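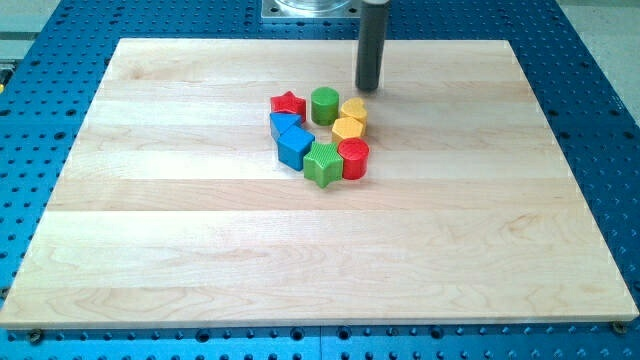
Getting a small shop ready to work alongside a robot arm is mostly housekeeping, and I say that as someone who has swept the same floor at Cirnutholm for more years than I like to add up. When we brought the Skadidis line into our packing room in Kukley, I expected to spend my days learning buttons. There were some buttons, I'll grant you, but most of what I learned had to do with boards and lighting and where a person ought to put down her coffee. The best habit we picked up was starting every new job on a plain, pale board with a few bright shape blocks bunched together on it and a good stretch of bare wood left open in front. Red, green, yellow and blue all stand out nicely against maple, so when somebody across the room asks you which piece you mean, you can say "the yellow heart" and everybody is looking at the same thing. Folks have been asking me for these tips ever since our sister shop in Vaughan started planning for an arm of their own, so I finally sat down and typed them up. Take what's useful to you and leave the rest!

Give the work its own board

A perforated table is a wonderful thing for bolting equipment to, and a miserable thing for small parts. Screws, crumbs of packing foam and the backs of earrings (ask me how I know) all find their way into the holes. Lay a solid board over the part of the table where the work happens and fasten it down so it can't creep. An arm goes back to where it was taught to go, and if the board has slid over a little since yesterday, the arm has no idea and will cheerfully reach for the wrong place all morning.

Before you switch anything on, put both palms on the board and try to push it, first side to side and then away from you. If it moves at all, tighten it up and try again. We keep the right wrench on a hook by the door, with its outline painted on the wall behind it, and it has only gone missing once.

For the wood itself, a damp cloth and then a dry one will do. Skip the furniture polish. I put a beautiful shine on our first board, feeling very pleased with myself, and the parts skated around on it like kids in socks. It took me two evenings with fine sandpaper to undo my good deed.

Clean the holes too

Once a week we take a soft paintbrush and a shop vacuum to the open parts of the table. Brush first, toward yourself, and follow along with the nozzle. Don't use compressed air. It blows the grit into the next hole over, and some of it into your eyes. If a threaded hole feels gummy when you try a screw in it, stop turning and clean it out before you go any further, or you'll be buying yourself an afternoon of trouble with a stripped thread.

Lighting, and the trouble with windows

We fussed over the light more than anything. Our old room had one lovely tall window on the west side, and the people who worked under it were very fond of it, me included. Anything that has to find parts with a camera is not so fond. In July the late sun came in low across the table and the afternoon went to pieces, and we all blamed the arm until somebody pulled the blind to see the clock better and the whole business straightened itself out.

What we settled on is even light from overhead, and the same amount of it all day long. The blind stays down at the work end and up at the break end, and we moved the break table over to get the window. That was the first change people were glad about, and it cost us nothing except a sore back from carrying the table.

Practice on something that doesn't matter

Toy blocks are the best training material I know of. They are cheap and sturdy, and they come in shapes different enough to be interesting. A cylinder will roll away if it gets tipped on its side and a cube just sits there, and a star gives you all those little corners to think about. Start with the pieces spread well apart, then bring them in closer as everyone gets comfortable. Pieces that touch each other are a good deal harder to handle one at a time than pieces with a bit of wood showing between them, and you want to find that out with blocks before you find it out with a customer's order.

Let every person in the shop have a turn at setting out the blocks, including the ones who say they'd just as soon not. I was one of those. I hung back for the first week with my arms folded, and then one lunchtime I set out a pattern to be contrary and got interested in spite of myself.

Keep the practice blocks in a bin with a lid, in the same room. If they live in a cupboard down the hall, the practicing stops.

Know where your hands go

Our rule is that hands stay off the board unless the arm is stopped and the person reaching has stopped it personally. You don't reach in on somebody else's say-so, even if that somebody is the boss. It felt stiff and silly at first among people who have worked elbow to elbow since they were young, but it's second nature now.

Tie back long hair, take off lanyards and bracelets, and push your sleeves up. An arm that is standing still can be waiting for its next instruction, so treat it the way you'd treat a parked truck with the engine running. And please don't hang your sweater on it. We had to put that one in writing.

Leave a walkway behind the table wide enough for two people to pass without turning sideways. Anything that gets parked there "just for a minute" will still be there at Christmas.

What it does to the day

I want to spend a little time on this, as it's the part the folks in Vaughan asked about most. The packing room used to run on a sort of steady chatter. Your hands knew the job and your mouth was free, and I heard about every wedding and gallbladder in the county. With the arm doing the picking, the work comes in a different shape. There's a stretch of setting up, which needs your whole mind, and then a stretch of watching, and then something needs you right away. Some people took to that and some missed the old rhythm badly, and I don't believe either kind was wrong.

A few things have made it easier on us. We swap jobs every 40 minutes, so the watching never gets long enough to make anybody drowsy. A stool at the watching spot is a must, with a back to it if you can manage, and a mat for those who prefer to stand. And whoever is watching also gets a small hand job to do, such as folding inserts or sticking labels, nothing that can't be put down in a hurry.

My wrists are better, I'll tell you that much. I used to go home and run them under the cold tap before I could start supper. My eyes get more tired than they used to, and I've gone up a strength in reading glasses. It's only fair to mention both.

Talk about the jobs early and plainly. We were told at the very start that nobody would be let go on account of the arm, and it was put on paper and pinned up by the coats. I know not every shop will be able to say that. But if your people are left to guess, they will guess the worst and do it out loud, and you won't get a lick of help from them with the setting up. The ones who packed by hand are the ones who know which box always sticks and which part has the bad side. You need them in the room and in a decent mood.

Keep a notebook

We have a plain spiral one, with a pencil on a string. Whenever the arm stops or drops something, whoever is on writes down what was on the board, what the light was like, and what they did to get going again. No blame and no essays. It's surprising how much you can see when you page back through it. Ours showed that most of the stops came right after lunch, and the culprit was the side door being propped open and a draft shifting the thin paper inserts.

Write it down even if you fixed it in two seconds. Those are the ones that come back.

End of the day

Stop the arm somewhere clear of the board. Pick up the parts, wipe down the wood, check the board with your palms one more time and put the wrench back on its outline. Then set out the first job for the morning crew, or leave the board bare if you don't know what it will be. A half-finished layout is worse than none, as the next person can't tell whether you meant it.

If you're in the Vaughan shop and reading this ahead of your own delivery, start with the floor. Get it cleared and swept and decide where the break table is going, and save me a chair at it.

Last gone over December 2018, when I added the part about the side door.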